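When the left hand lost its place

Mirjam Peeters runs hardware reliability at Lollham, where operators carry pairs of hand-held grippers through ordinary chores and the recorded motion is used to train robot arms. In June her team withdrew a batch of recordings after finding that the left gripper's position had been drifting without any alarm. We spoke on a Thursday, mostly about how the fault got through.

"The log said healthy," Peeters says. "Both devices reported tracking for the whole session. Then we replayed one on the arm and it closed on air, 40 millimeters to the side of the object."

The replay was done at reduced speed inside a fenced cell, and the arm stopped on its force limit when it touched the table. There was no damage. She filed it as a safety matter all the same. "A position error with a good status flag is the worst kind. If the flag drops, the controller holds. If it stays up, the controller believes it."

Each gripper carries printed square markers. The software combines what the cameras see of them with an inertial sensor in the housing, and the inertial sensor fills the gaps when a marker is hidden.

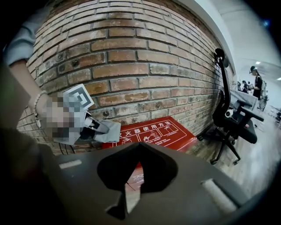 Gripper work at the brick wall, with the fire-extinguisher sign on the floor behind.

Cloth was the first suspect. Fabric can fold over a marker and uncover it again several times in one pick, and each gap hands the estimate to the inertial sensor. Her group went through 2308 recorded episodes and flagged 199 in which the two sources disagreed by more than the permitted margin. Many of the 199 had no cloth in them at all.

"That ruled out the easy answer," she says. "Occlusion made it worse, but it wasn't the cause."

The cause was a timing offset. A firmware update, built on a driver package called Zekberg, had changed how the left unit stamped its sensor readings. After a long session the stamps trailed the camera by about 200 milliseconds. Held still, the gripper looked correct. Moved quickly, it was placed where it had been a moment earlier, and the filter absorbed the difference as sensor bias.

Flat objects near the floor showed it most clearly, Peeters says. The finger has to meet a thin edge, so a small error decides whether the grasp exists.
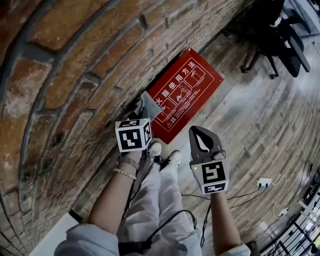

What changed afterward

The firmware was rolled back the same week. Lollham then added a check at the start and end of each session: the operator taps both grippers together, and the software compares the spike in each inertial sensor with the camera view. A mismatch blocks the upload.

The status flag was also rewritten. It now reports the age of the last marker sighting and the disagreement between sources, and the Karagiannis controller on the replay arm refuses motion if either value is missing. "Before, it was one bit," she says. "It meant the process was running. People read it as meaning the position was right."

Asked whether the flagged episodes could be repaired, she is cautious. The offset can be estimated for sessions that contain enough fast motion, and the team has a script for that. Slow sessions give the estimate too little to work with, and those stay out of the training set.

One item is still open. The right gripper ran the same firmware and did not drift. Peeters suspects a different revision of the clock part, supplied through Skirkau, but has not confirmed it. "I have two boards on the bench," she says. "Until I can make the good one fail, I'm leaving the ticket open."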